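Humunham Repair and Lending Circle
Minutes of the meeting held 1 November 2020

Dineo Du Plessis was in the chair and also took the notes, so please forgive any gaps where she was talking and writing at once. Thank you to everyone who came, and to those who sent kind messages because they couldn't.

Minutes of the last meeting

Read and agreed, with one correction. The extension reels went to the Trerent group on loan and are due back in March. We had written that they were a gift, and Trerent were very gracious when they phoned to ask if we were sure.

Power cables and their boxes

This took up the largest part of the meeting, and rightly so. The cables are being sorted and boxed up for lending. The plain brown cardboard boxes are the ones with the fold-over lid and the inner flap, and there was a good deal of affection for them in the room. They open flat, they close without tape, and a coiled cable sits in the tray very nicely.

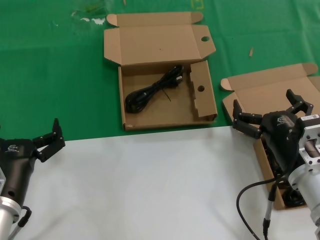 Coiled black cable in its open box, with the twist tie trailing from the middle.

We talked for quite a while about twist ties. Some members would like every cable tied firmly at the middle before the lid goes down, and others find that a tight tie puts a kink in the cable by the time it comes home again. It was agreed to keep the ties, wind them twice and leave them easy to undo. Anyone who finds a loose tie on the table is asked to drop it in the jar — they do get used, every one of them.

It was also agreed that the plug should go in last and lie at the end of the coil, where the borrower can see straight away what kind it is. A paper label will go on the outside of the lid. Dineo will write the first batch by hand and would welcome company, and there will be cake.

Stöcker quoted us $64 for a further bundle of boxes in the same size. Serneo came in at $69 with delivery included, and they were very pleasant on the phone. After some back and forth we decided on Serneo, as none of us fancied the drive. Carried, with 2 against, both of whom said they would be perfectly happy either way.

The table and the floor

The green cloth has done us proud but is showing its age, with creases and a few marks that will need some attention. It was suggested that it be taken off, washed and pressed before the next session. The clamps along the far edge are to be put back afterward, please, as the cloth wanders without them. Small sticks and scraps should be picked off before a box is laid down.

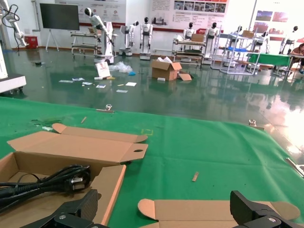 Boxes on the green cloth, with packaging, a plastic bag and papers on the floor beyond.

The floor beyond the table led to a longer conversation than the agenda allowed for, and a friendly one. There was general agreement that unpacking makes its own weather, and that a big box with its white packaging sticking out is a natural thing to step around and forget. From now on, clear plastic bags go into one sack and papers into another at the end of each session, and loose cardboard flaps are flattened and stacked. The glossy green floor looks so handsome when it is clear that it seems a shame to cover it up.

Money

We have $4,000 in the account before the box order. No questions were raised, and we moved on cheerfully.

Any other business

A request was made for a second pair of good scissors. Agreed at once.

To do

Dineo: order boxes from Serneo, write to Stöcker with our thanks, start the labels.
Everyone: bring back any borrowed cables, in their boxes if you still have them.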